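2022-12-19

Back at the desk with cold coffee and no excuse, so let me get this down before I forget half of it. I finally sold my Soler shares this morning. All 622 of them, gone before breakfast, and I feel a bit sick and a bit like dancing around the kitchen.

For anyone who wasn't reading in April: Soler makes those little battery-powered water meters that phone home over the cell network, and I bought in when they landed the Mirkari contract. I thought I was so clever! Then the quarterly came out and it said 60 meters installed. Sixty. The whole pilot was supposed to be much bigger than that, and there was one sad sentence about "weather and site access" and then four pages about the new logo.

Begoñe Barrios called me while I was still reading it. She holds more than I do and she is not selling, she says the second half will be fine and I panic too easily. (She may be right. I sold Wovstead too early and I still can't look at that chart.) But I read the cash flow page three times and I couldn't make it work without them raising money again, and I've been through enough of those discounted placements to know how I feel the week after.

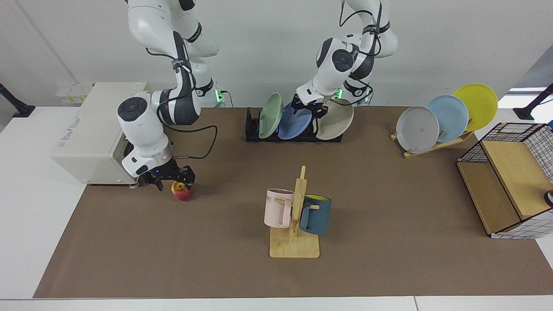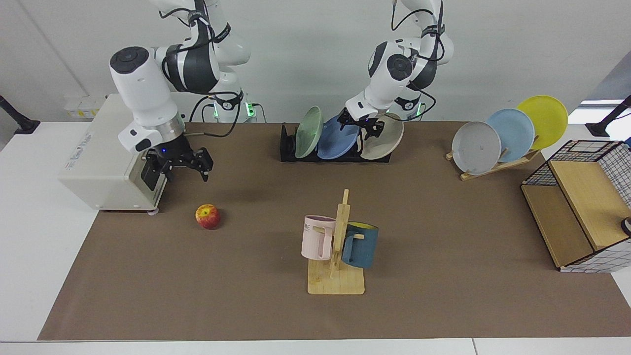
Anyway, the question is what to do with the money. Teodoro Ortuño has been on at me about Wirstead for months. They do sensors for grain silos, temperature and moisture, and the farmer gets a text if something starts heating up. It's a dull business and I mean that as a compliment. They charge by the month, customers seem to stay, and the last update said 81 farms had signed on, with names you could look up. I looked up nine of them. Two even picked up the phone, and one lady kept me on for half an hour about her barley, bless her.

What bothers me is the price. It has run up a lot since summer and hardly anything trades, so if I want out in a hurry I'll be standing there by myself. Teo says put in half now and half after the next report. I said I'd think about it, and then of course I put in an order while he was still talking, haha. Just 100 shares, at a limit well under the last trade. It hasn't filled and it probably won't this close to the holidays.

The rest sits in cash till the new year. I still have to find the paperwork from when I bought Soler so I can work out the loss for taxes, and I have a horrible feeling it's in the box in the garage with the Wovstead stuff. Tomorrow. Tonight it's soup and an early bed.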